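Einführung in die Wissensorganisation
Skript zur vierten Sitzung: Fächer, Facetten, Etiketten
Dozentin: Fouzia Baloch

Wo waren wir stehen geblieben? Bei der Frage, warum ein Ding in einer Aufstellung immer nur einen Platz haben kann, im Kopf aber viele. Ein Buch über die Geschichte der Apotheken gehört zur Medizin, zur Wirtschaftsgeschichte und mit etwas gutem Willen auch zur Botanik. Im Regal steht es trotzdem nur einmal. Ich finde das bis heute eines der schönsten Probleme unseres Fachs!

4.1 Hierarchie und Facette

Eine hierarchische Klassifikation teilt von oben nach unten: Hauptklasse, Klasse, Unterklasse. Die Dewey-Dezimalklassifikation ist der bekannteste Vertreter, ihre zehn Hauptklassen haben Sie in der letzten Sitzung kennengelernt. Wer eine Notation liest, liest einen Weg durch den Baum – jede Ziffer eine Abzweigung.

Ranganathan ging in den dreißiger Jahren anders vor. Seine Colon-Klassifikation zerlegt ein Thema in Facetten (Personality, Matter, Energy, Space, Time) und setzt die Notation daraus zusammen. Neue Themen brauchen dann oft gar keine neue Klasse, es genügt eine neue Kombination. Lesen Sie dazu bitte die Kopiervorlage aus dem Ordner und probieren Sie es mit einem eigenen Thema aus, es macht wirklich Spaß.

4.2 Das Etikett

Ein Etikett leistet zwei Dinge: Es benennt und es verortet. Eine Signatur auf dem Buchrücken verortet sehr genau, benennt aber für Laien fast nichts. Ein Regalschild »Reise« benennt gut und verortet nur grob. In kleinen Sammlungen und am eigenen Schreibtisch mischen wir beides ständig, meist ohne darüber nachzudenken.

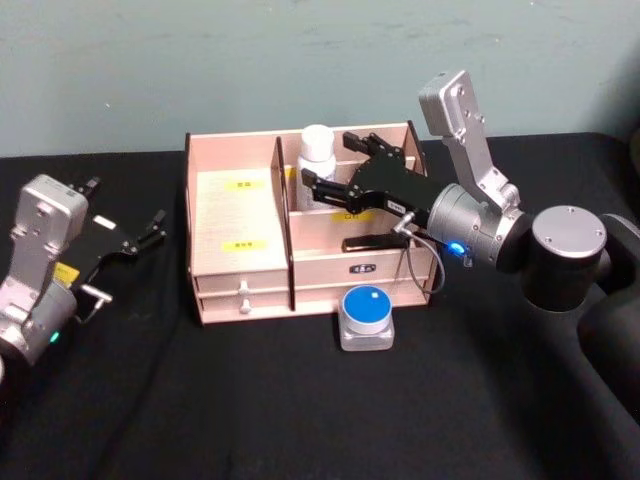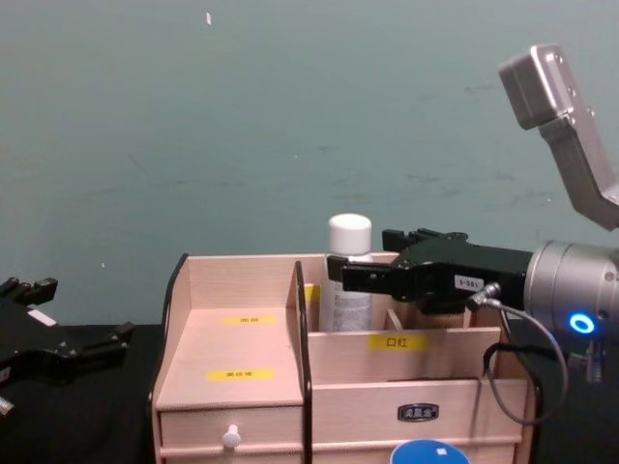 Schreibtisch-Organizer aus hellem Holz, mit gelben Etiketten

Aus der Archivpraxis kommt eine Unterscheidung, die hier sehr hilft. Die Provenienz fragt, woher etwas stammt, die Pertinenz, wovon es handelt. Archive ordnen heute überwiegend nach Provenienz, Bibliotheken nach Sachverhalt, und private Sammlungen nach allem zugleich. Noman Jafri hat in seinem Referat die Fotosammlung Mohmand vorgestellt: 98 Mappen, alle nach Herkunft abgelegt und erst später mit Schlagwörtern erschlossen. Beide Ordnungen bestehen nebeneinander, und genau darin liegt der Reiz. Die Mappe bleibt, wo sie ist, das Schlagwort darf wandern.

4.3 Wie fein soll man teilen?

Zu grobe Klassen laufen voll, zu feine bleiben leer. Virgilio Padilla ordnete für seine Hausarbeit fast 2000 Rezeptkarten und begann mit 60 Klassen. Am Ende waren es 20, und gefunden hat er seine Karten damit deutlich schneller. Schauen Sie sich vor allem an, welche Klassen er zusammengelegt hat – die »Sonstiges«-Gruppe ist dabei kräftig geschrumpft!

Begriffe für die Klausur: Notation, Facette, Provenienz, Pertinenz, Präkombination, Postkoordination.

Aufgabe bis zur nächsten Sitzung
Wählen Sie eine Schublade, ein Regalbrett oder einen Dateiordner bei sich zu Hause. Entwerfen Sie dafür eine hierarchische und eine facettierte Ordnung, je eine halbe Seite. Notieren Sie auch, welche Dinge sich gesträubt haben. Abgabe bei Shabnam Cheema im Sekretariat oder über die Kursseite.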